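Storeroom Practice, Unit 8: Bins, Trays and Where Things Live

Handout to go with the March sessions. Please bring it with you, as we shall be scribbling on it.

Before we begin

Welcome back, everyone, and thank you to those who stayed behind last time to help put the shelves straight. I know that shelving isn't the part of the course people tell their families about, but I have worked in storerooms large and small for a good many years now, and I have grown very fond of a well-kept rack. When it is right you hardly notice it. When it is wrong you spend half the afternoon on your knees looking for a tub of something that was there yesterday!

This unit follows on from the one about labels, so have your notes from that to hand if you can. The reading is the Gwilliam booklet, the first 20 pages only. The chapter on cold rooms can wait.

1. Upper level and lower level

Most of you will meet some version of the two-level rack sooner or later. The general habit is to keep the things you reach for all day on the upper level, at a comfortable height, and the slower stock underneath. Bins of one colour look very smart together, but they do mean that the label has to do all the work, so do be generous with your lettering. Wide, shallow bins suit small tubs and tins, which can be seen at a glance. The deep ones are better kept for bulky, light things, or you will find the little items sinking to the bottom and staying there until the summer count.

Rollers are a great kindness to the back. A full bin will glide along them with one hand where it would otherwise need two people and a bit of grumbling. Keep the channels clear, though - a stray bottle top in among the rollers will stop a bin dead. 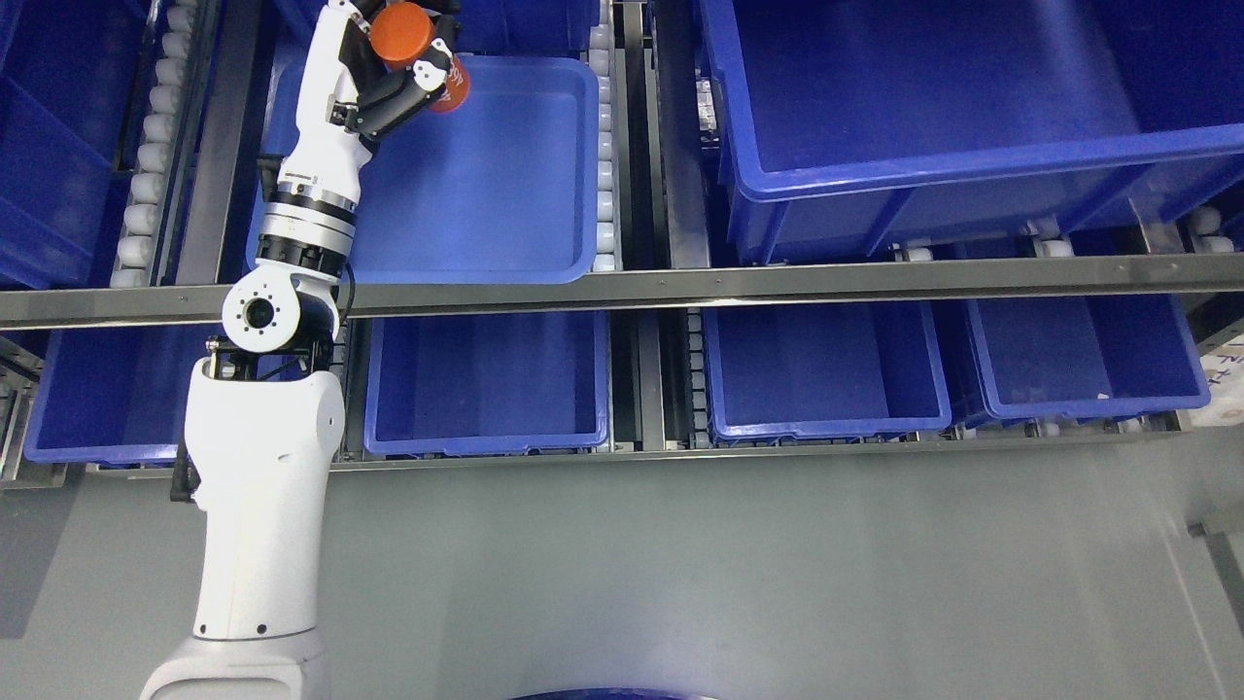 2. Picking one item

Picking sounds too simple to need a section, and I used to skip it, until Nest Morgan (who taught this course before me, and whose old notes I still lean on) pointed out that most of the muddles in her stock book began with somebody picking in a hurry. So let us take it gently:

Read the line on the sheet right through to the end before you go to the shelf.
Find the bin by its label and never by memory.
Lift the item clear of the bin and read what it says on the side.
Put it on the tray, and only then tick the sheet.

Two tubs with the same colour of lid can hold quite different things. In our practice sheets I have put Ulta and Deltska next to one another on purpose, and every year at least one pair comes back with the wrong one. No shame in it, that's what the practice is for.

3. The tray and the table

A stainless steel table is a lovely thing to work at, easy to wipe and easy to see against. I still like a tray on top of it. The raised lip stops round things from rolling off, and a good bright colour, red for instance, tells everyone from across the room that an order is being put together and is not to be tidied away. One order, one tray. If the order is too big, take a second tray and write "2 of 2" on the slip - piling things up will only end in tears.

Set short, squat tubs down flat on their bases with the lids upwards, heavier ones towards the middle. Leave a finger's width between them if you have the room, so that the checker can turn each one without knocking its neighbour.

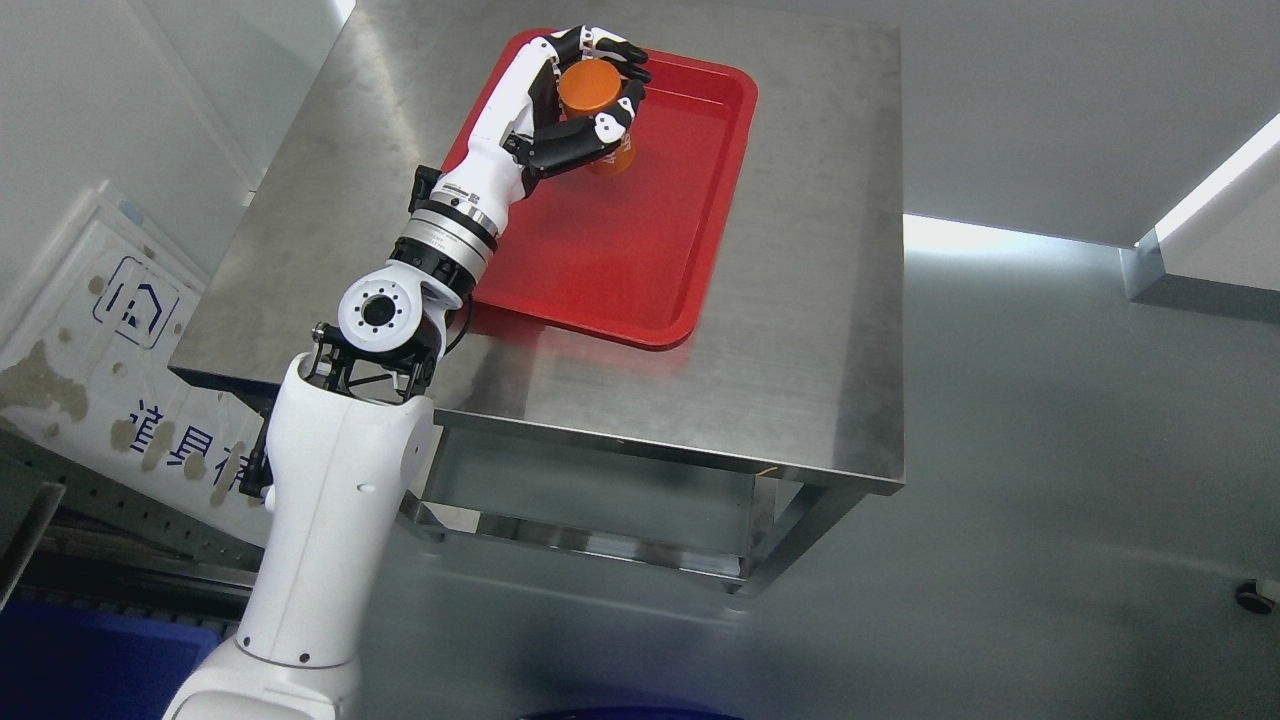 Notes by Berwyn Parri
Storeroom Practice, Unit 8

4. Checking and putting back

Whoever checks should be someone other than whoever picked, if you can possibly manage it. Read the sheet aloud and let the other person touch each item as it is named. It feels a little silly for the first few minutes and then you stop noticing.

Anything that isn't wanted goes back to its own bin straight away, please, and not to the end of the table "for later". I once inherited a shelf called Later and it took me most of a winter to empty.

For next time

Fill in the Flunness practice sheet, lines 1 to 20. Line 8 has a mistake in it, so keep your eyes open. Draw a two-level rack for a storeroom you know (a kitchen cupboard will do very well) and mark what you would keep on each level, with a word or two on why. Pencil is fine.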